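3.2 Building the hand-held grippers

Most of the first build happened on Zulema Mansilla's kitchen counter, and the second one happened in the shared workshop at Cultthorpe, where we rent bench time by the month. I mention both places because the two builds came out differently, and I spent a good part of February working out why. The plan was simple enough: make a gripper a person can carry around and squeeze by hand, put a camera on it, and record chores with it so that an arm can learn them later. We call ours the Prullo. There are fancier ones out there, but I wanted something we could fix with a screwdriver and whatever was in the drawer.

The body is printed in white and the fingers in black, mostly so I could tell at a glance which box of parts I was digging in. The finger went through more versions than I'd like to admit. Our early ones were straight, and they were fine on boxes and terrible on cloth, because the tips met at one tiny point and the fabric slid right out. Maxine Kingi bent the whole finger outward and back in again, so the pair makes an arc, and put a wedge-shaped pad near each tip. That gave us room in the middle for fat objects and a decent pinch at the end. I was skeptical of all that empty space between the fingers (it looked like wasted stroke to me!) but the bottles won me over on the first afternoon.

The joints are plain screws, and I'd do those differently. If you tighten them enough to kill the wobble, the trigger gets stiff and your hand hurts after a while. If you leave them loose, the tips drift apart by as much as 2 mm and the recorded finger width is off by the same amount. We settled on a thin washer and a drop of thread lock, and then we checked the tips against a gauge block before every session. A finished unit weighs 506 g with the camera on. Zulema thinks that's heavy. I think it's okay for people who take breaks, and she has reminded me that I take a lot of them.

Camera placement took us longer than the mechanics. We wanted both fingertips in view at all times, low in the picture, with as much of the surroundings above them as the lens would give us. Our first mount sat too close and the fingers covered nearly everything we were trying to pick up. Moving it back and tilting it down fixed that, and we got a nice side effect: the wide view takes in so much of a room, ceiling lights and all, that the tracking software has plenty to hold on to even when the gripper is pointed at something as plain as a bed. Figure 4 shows what the camera gets at that setting, with both fingers open over a mattress. 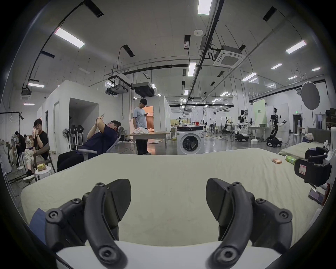 Figure 4. View from the gripper camera, fingers open. A green bottle, some orange packets and a phone lie on the right part of the mattress, with a second hand-held gripper beyond them.

3.3 Recording sessions

We recorded 557 short clips in all, and almost 40 of those had to go in the trash. The usual cause was me starting to move before the tracking had settled. After that we made it a habit to hold the gripper still over the work surface, open and close the fingers once, and only then reach for anything. The open-close also gives the software a fresh zero for the finger width, so the loose-screw problem from the last section mostly takes care of itself at this stage.

Bedding was by far the hardest material. A pale sheet on a pale mattress gives you very little to look at up close, and the wrinkles move as soon as you touch them. Maxine got the best clips by coming in low and sliding one pad under the fold, then squeezing slowly. My own habit of pinching straight down worked on cushions and almost nowhere else. We kept both styles in the set and tagged each clip with the initials of whoever held the gripper, which made the comparison in Section 4 possible later on.

For storage we copied everything to a laptop at the end of each session and went through the clips at double speed, with one person watching the fingertips and another watching the tracking plot. It's dull work, but a slipped pad shows up right away when you look for it, and replacing a pad takes a couple of minutes if the glue is already out on the bench.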